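4.2 Where the queue goes

The two layouts tested at the Stenesden ferry hall used the same posts, the same belts and the same tired travellers. In the straight layout, people stood in one long line and looked at the door. In the folded layout they doubled back twice, and a fair number ducked under the belt the moment the clerk looked down. Räsänen has called this "voting with the knees", and we have not found a better term for it.

We logged 407 passages over 12 sailings. Posts with a heavier base were pushed out of line less often, though children leaning on the belts treated every weight with equal contempt. Base weight mattered most at the turns, where suitcases do their worst.
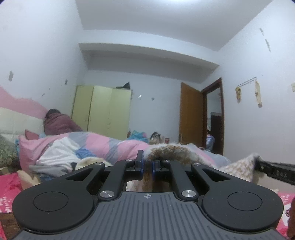
Figure 2. Hand-held gripper, with a bedroom beyond.

4.3 Belt length

Leitão's earlier work at Trultorholm held that a longer belt sags and that a sagging belt invites stepping over. Our results agree, up to a point. Beyond 300 cm the sag was plain to see, yet most travellers still walked the long way round - politely, and with sighs. Shorter belts need more posts, a finding that the Skotis purchasing office received without joy.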